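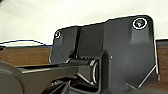
So I lost at foosball again. I'm not going to give you the score, but Evaristo has it written down and he'll show you if you ask (please don't ask).

We've had the table up under the sloped ceiling since November, and I still can't get used to how close it is to the kitchenette. You go up there to make tea and an hour later you're hanging on to a rod and yelling at a little yellow guy!

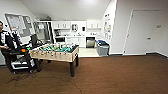 The foosball table
By the kitchenette, under the sloped ceiling

My big plan was to practice while the kettle boiled. That gave me three minutes a day, tops, and I spent most of them fishing the ball out of the corner -- it gets stuck there and you have to blow on it. 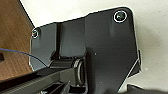

Evaristo says I spin the rods too much. He's right, but spinning is the fun part, and I've scored 11 goals that way (he says they don't count).
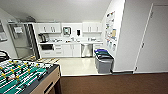
Anyway, we play again after lunch tomorrow and the loser wipes down the counter. I've already picked out my sponge.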